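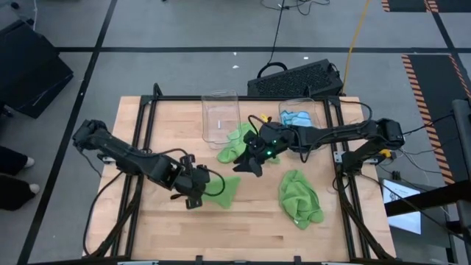
Hi Benedetta,

Progress update on the cloth sorting work, and I'll start with the bad news because you'll have heard some of it from Gebremedhin already. We lost a good chunk of January to a fault on the right arm. Nobody was hurt and nothing was broken that we can't replace, but it's a safety matter and I'd like it written down properly.

What happened: Lensa Admasu was running the two-arm lift, the one where both grippers take a corner of a towel and raise it together. Halfway up, the right gripper stopped reporting its position. The left arm kept going as planned, the right arm held still for a moment, and then it jumped to catch up. The towel got yanked sideways and the right arm swung out past its limit on the side where we usually stand. Lensa was outside the tape (good!) and hit the stop. The arm took longer to quit moving than any of us liked.

We pulled the logs that afternoon. The gripper cable had a tired connector — it flexes every time the wrist turns over, and we'd been asking for a lot of wrist turns. That part is boring and cheap. The part that bothered me more was the software. When the signal came back, the controller saw a big gap between where the arm was and where it should be, and tried to close it at full speed. It should have stayed put and waited for a person.

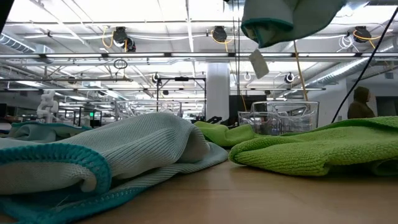

So we've changed three things. The cable has a new connector and more slack at the wrist. The controller now freezes both arms if either one drops out for longer than 100 milliseconds, and it won't start again until somebody clears it by hand. And Selamawit Mekonnen rewrote the stop routine so it cuts speed before it does anything else, which she'd been asking to do since the fall (she was right, I owe her lunch).

For testing we ran 200 lifts with the freeze code in, and pulled the signal on purpose in plenty of them. It froze every time. We also had one freeze we didn't cause, and I don't have an explanation for it yet. Could be the new connector settling in, could be something further back toward the base. Until I know, we stay at half speed and keep two people on the floor during runs. 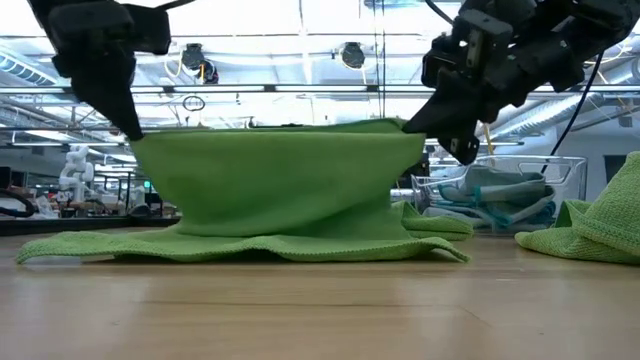 Two-arm towel lift, both grippers at the top corners.

The schedule takes a hit, no way around it. I'd promised you 500 clean lifts by the end of this reporting period and we won't get there. Give us three more weeks and I think we will. The budget is fine — the parts came out of spares, and I'm not asking for more money, only a spare cable set for each arm if Lotdale can get them over to us sooner than last time.

I'll send the full fault log once Selamawit has gone through it. Call me if you want to talk about the unexplained freeze before then. Mornings before 10 are best.

Gebremedhin has a copy of this too.

Lensa Ayele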